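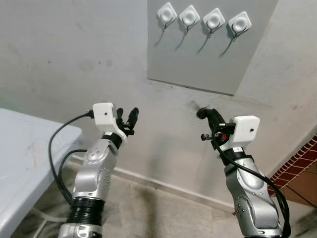 Two silver robot arms in front of a pale wall.

Clurnon Advert Notices, release 2

Trade notices announcing drinks and grocery advertising campaigns, with the credit block of each notice split into fields. Compiled by Wulan Chin and Natalia Beltrán at Zenach. Last updated August 29, 2018.

Contents

notices.csv - one row per notice, UTF-8, comma-separated, with a header row
credits.csv - one row per credited person or company, joined to notices.csv on notice_id
categories.txt - the 26 product categories and their short codes
double_coded.csv - the 100 notices coded by both compilers
CHANGES - differences from release 1

The set has 2,673 notices. The raw collection held 3,010 rows before duplicates were removed. A notice counts as a duplicate when the campaign title, the client and the first sentence of the body all match after lower-casing and removal of punctuation. The earliest copy is kept. Notices that were rewritten by a second outlet are not duplicates under this rule and stay in, so a large campaign may appear several times. Use campaign_id if you want one row per campaign.

Fields in notices.csv

notice_id: integer, stable between releases
campaign_id: integer, shared by notices for the same campaign
title: the headline as published
client: the advertiser, with spelling made uniform
agency: the lead agency, or blank if none is named
category: short code from categories.txt
medium: tv, radio, print, outdoor, online or mixed
body: text of the notice without the credit block
truncated: 1 if the body ends in an ellipsis, otherwise 0

The medium field records what the notice says, and many notices say very little. "Launches this week across all channels" is coded as mixed. A film with no stated channel is coded as online if the notice links to a video and left blank if it doesn't.

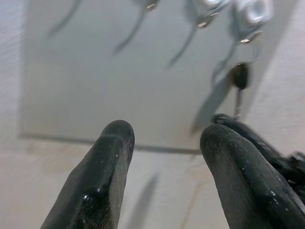 Blank values should be read as "not stated". They should not be filled from campaign_id, as two notices for one campaign sometimes disagree about the medium and we have kept both versions.

Credits

Credit blocks were split with the Osman parser, version 0.4, and then corrected by hand. The parser expects one role per line followed by a colon. It copes badly with blocks where the roles run together, and with production companies that list their own staff under a second heading. Rows that were changed by hand have edited set to 1.

Job titles are given twice. role_raw is the title as printed. role_std is taken from a fixed list, so that "Exec. Creative Director" and "ECD" both become "executive creative director". Titles that fit nothing on the list are coded "other". Most of these are in sound and post-production.

Coding and checks

Natalia Beltrán coded category and medium for the whole set. Wulan Chin coded the notices in double_coded.csv separately, without sight of the first codes. Both sets of codes are in the file, along with the agreed value. The commonest disagreement was between low-alcohol beer and soft drinks, and the guidance in categories.txt was reworded in September after release 1 to deal with it. Older rows were recoded to match.

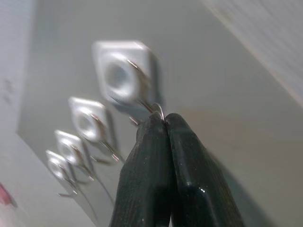
Seasonal multipacks are coded by the main product. A gift box holding beer and a glass is beer.

Known problems

- Some agencies changed name during the period covered. The agency field uses the name printed in the notice, and no lookup table is supplied.
- Accented characters were lost in part of the raw collection. Client names have been repaired but body text has not.
- Dates of publication are missing for notices taken from category pages. These rows are left out of the Zuko timeline export.
- The truncated notices are short and will skew any measure of length. Filter them out first.

Loading

Any CSV reader will do. Body text contains line breaks inside quoted fields, so reading the file line by line will give the wrong number of rows. Read notice_id as an integer and everything else as text.

Terms of use

The field coding may be reused with credit to the compilers. The notices themselves remain the property of their publishers, and body text should not be republished in full.

Related items

Clurnon Advert Notices, release 1 (superseded)
Osman credit block parser
Zuko timeline export
Zenach list of standard agency roles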